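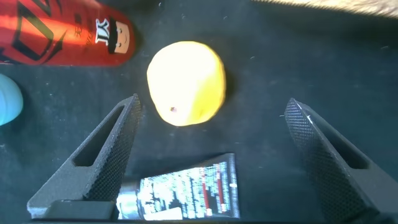

Yellow target object between open fingers on a dark felt-like surface, wrist camera view.

Jotside Household Manipulation Group
Workshop Tips: Setting Up a Tabletop for Grasping Trials

These tips are issued to partner workshops that run pick-and-place trials with small household objects. They draw on the results of the Ranley tabletop study, which compared surface coverings, lighting and object spacing across 2,133 grasp attempts. Workshops may adapt them to their own benches, provided that any change is written in the log before the session begins.

Covering the table

Use a dark, matte fabric with a short nap. In the Ranley study, glossy tabletops produced reflections that the grasp model read as object edges, and most of the false grasps on bare surfaces were of this type. Felt-like cloth removed nearly all of them.

Pull the cloth flat and clip it underneath the table. A fold as low as a pencil is enough to catch a fingertip on the way down. Go over the cloth with a lint roller before the first trial of the day and again after lunch. A few specks will always remain. They had no measurable effect on grasp selection in the study, and sessions should not be stopped to remove them.

Wash the cloth separately in cold water and skip the fabric softener, which leaves a film that transfers to the grip pads.

Choosing and placing objects

Each layout should mix shapes and finishes. A soft rounded item, a glossy cylinder and a squeeze tube make a good basic set, and a furry item may be added near the edge of the cloth. Printed packaging is welcome. Earlier collections relied too heavily on plain blocks, and models trained on them performed poorly on labels with small text and metallic ends.

Leave a strip of bare cloth between neighboring objects that is at least as wide as one fingertip. Where objects touched, the success rate in the Ranley study fell sharply, and the failures were hard to sort afterward. Touching objects belong in the clutter series, which has its own instructions.

Do not center every target. Operators tend to place the object exactly midway between the fingers, and the model learns to expect it there. An offset toward one finger is preferred in half of all layouts.

Light

Daylight from one side is acceptable and in fact useful. Of the 797 attempts made under strong side light, the share that succeeded was close to that under even ceiling light, once the training set included both. A model trained only under ceiling light did noticeably worse near a window, chiefly on soft yellow and white items whose lit side washed out.

Note the direction of the light at the start of each block. If the sun moves off the table partway through, finish the block and record the change.

Care of the fingers and pads

Wipe the crosshatched pads with a barely damp cloth every 100 attempts. Lint packs into the pattern and lowers friction well before it can be seen in the wrist view. A soft toothbrush will lift what the cloth leaves behind. Alcohol wipes should not be used on printed fingers.

Check that both tips meet squarely when closed. Sites using the Guster calibration sheet may follow step 9, which covers tip alignment.

Squeeze tubes

Tape the cap shut under the label line. Approach across the body of the tube and keep the fingers off the crimped end, where the grip is thin and the tube tends to pivot. Replace any tube that has begun to hold a dent, as a flattened tube counts as a different object in the results.

Recording a result

A grasp is successful when the object has been lifted clear of the cloth and held for the full count shown on the operator screen. A lift followed by a slip is recorded as a slip. Do not repeat an attempt to improve the figure.

Logs are collected every Wednesday through the Gbeho upload page. Replacement cloths and pads may be requested on the same form.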